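From: Celeste Garcia
To: stillero-users
Subject: Re: [stillero-users] Hand history import stops partway

Bernardo Coelho wrote:
> Since updating in April my import stops at 781 hands. The file
> has 1000 in it. No error message, the progress bar just sits
> there. I tried restarting twice. Is it the file or the program?
> Also, can the session graph show tournaments only?

Hi Bernardo,

It is probably one hand in the file. I had the same thing with a folder from the Kashindye tables, and mine stopped at hand 332. The importer reads hands in order, and if one has no closing summary line it keeps waiting for it.

Open the file in a text editor and search for the hand number after the last one that shows up in your database. If the summary is missing, delete that hand, save a copy under a new name and import the copy. Hands that are already in the database get skipped, so you won't end up with duplicates.
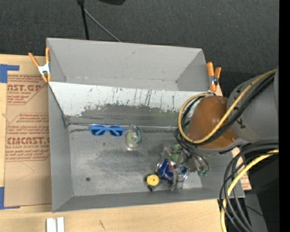 Gray metal bin, two sections, tape at the left corner of the divider.

If the hand looks complete, check for a player name with a square bracket in it. The Fivdale files had that problem and I lost 165 hands before I noticed. Changing the bracket to a plain letter was enough, but you have to change it everywhere in that hand, including the seat list at the top.

For the graph, go to Reports, then Sessions, and pick "Tournaments" from the game type menu. The setting is not saved when you close the window. I keep a separate database for tournaments and switch between the two from the File menu.

If neither of these helps, send the part of the file with that hand to the list, plus the one before and after it. Please paste it as plain text. Attachments over a certain size get held back.

Celeste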